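The Second Life of Leftovers

In the apartment blocks behind the old Hubmann mill, dinner is rarely cooked the same day it is eaten. Most people here work shifts, and the evening meal is whatever was fried or boiled the night before. 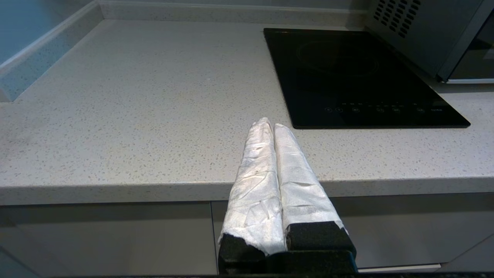

Reheating has a poor name among people who write about food. Gebhard Trummer, who ran the mill canteen for 24 years, thinks the blame belongs with the cooks. He fed up to 522 workers a day, and half of what he served had been made the day before. A pale, flecked countertop like this one was his whole workspace in the early years, and cooling trays took up most of it.

His rule was to keep wet food and crisp food apart. Stews went back on the stove with a little water. Anything fried went in a hot oven for six minutes – never under a lid.

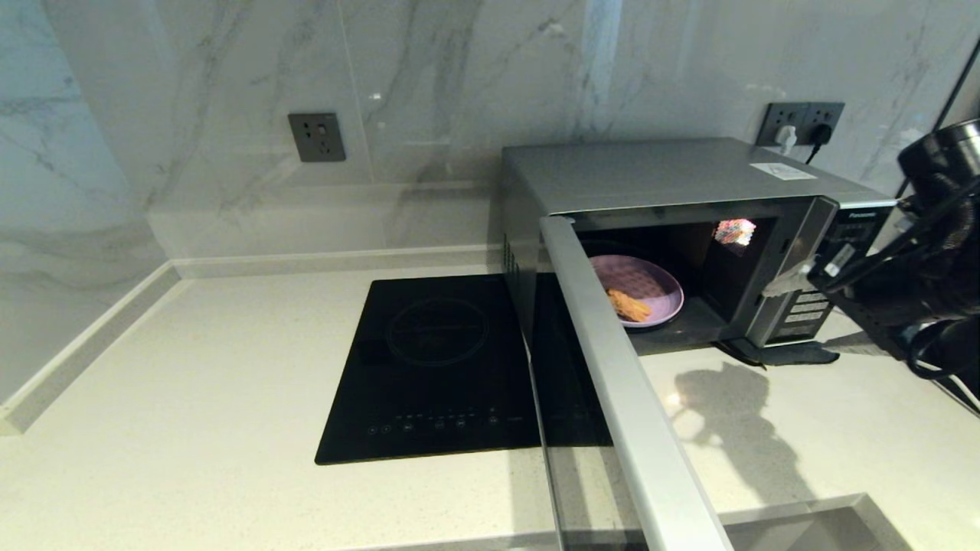 Annelies Ruchti

Younger households have mostly given up the oven. Ebere Uzor, a night nurse, warms rice in a bowl with a damp cloth over it and eats at two in the morning. Fried plantain she eats cold.

Her neighbor Meinrad Rainer does the opposite and cooks only in August, when the mill is closed.

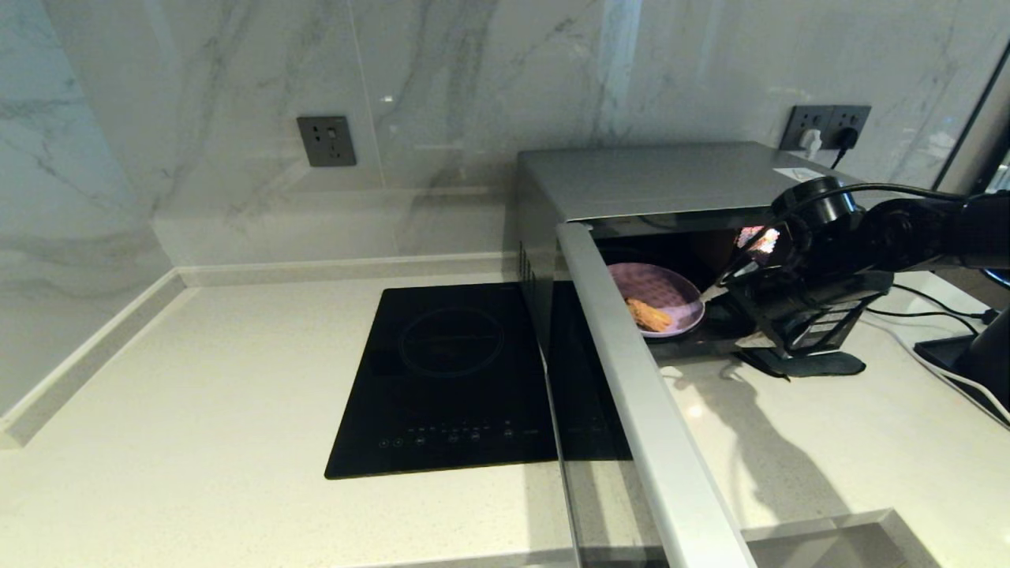 The rest of the year he buys soup from the Pirow bakery and keeps it for two days. By the second day, he says, the barley has thickened and it needs nothing but salt.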